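Teaching hands before building arms

A small laboratory in Jirby wants robots to learn housework from tools that people hold themselves

31 March 2018

In most robot laboratories the teaching is slow. A person sits with a controller, moves the arm a few centimetres, waits, and corrects. The group at Praltivine decided to leave the arm out of the lesson. Their people pick up a gripper by its handle, do the task in their own way, and the camera on the gripper records what it sees.

The method is called Grallutura. It asks one thing of the recordings: that the picture near the fingertips should look the same later, when a robot carries the same fingers. For this reason the two fingers are always in view, also when they are wide open and there is nothing between them. 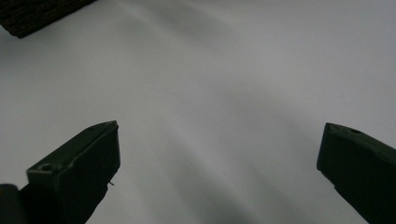 Why cloth is the hard case

A cup keeps its shape when you lift it. A towel does not, and every grasp makes a new object for the program to understand. The first version of Grallutura, trained on 70 recordings, often closed its fingers too early and took only air. With 200 recordings the behaviour became calmer. In the laboratory's own test it got a good hold of the cloth in 63 per cent of the trials.

The group does not call this a solved problem. Bergmann, the company that pays for part of the work, would like to see a higher number before it tries the method in a hotel laundry. The next test is planned for May, with thicker fabrics in more than one colour.

Much of the daily work is simple practice with soft things. A fold is pinched from both sides and raised above the table, and a second gripper is kept ready in the hand. 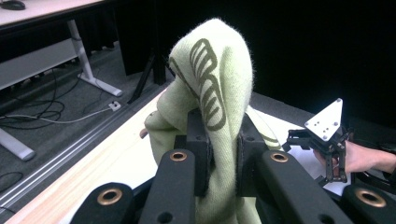

Does a person who records the tasks need to know how to program?

A new person needs only a short practice with the handle. The programming comes afterwards, when the recordings are sorted and the poor ones are taken out. What helps most is a steady wrist and the patience to do the same fold many times at a normal speed.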